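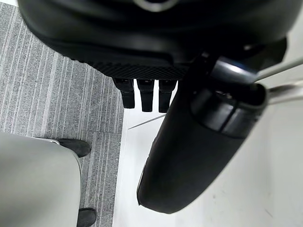 The floor, where one surface gives way to the other

Muchen Jia wrote on 11 April 2019:
> The drawer dishwasher will replace hand washing completely.
> Nearly 70 pieces a day, no problem. I vote we take the
> drying rack out for good.

Muchen, I'd like to see that before I believe it. The rack spans one basin and leaves the other free, and it slides aside when you need the sink. 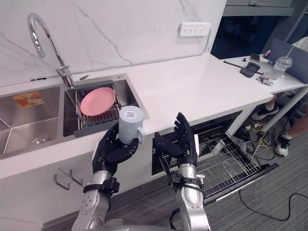
A mug and a plate take me 3 minutes by hand. I'm not running a whole cycle for them, and I'm not leaving them until September either.

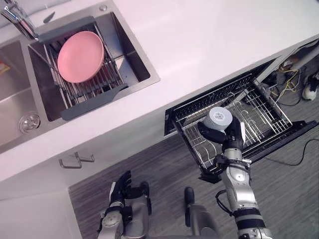 Rack over the right basin, dishwasher drawer pulled out

Who bends down to load that drawer all day? Pulled out, it also takes up floor space — try getting past it with a tray. And the yellow and black wires under the counter need tidying first, whatever we decide.
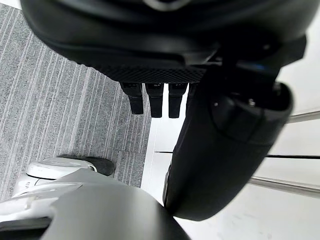 Striped carpet, gray on gray

I don't trust the carpet near a kitchen, but that's another thread. Rack stays, as far as I'm concerned.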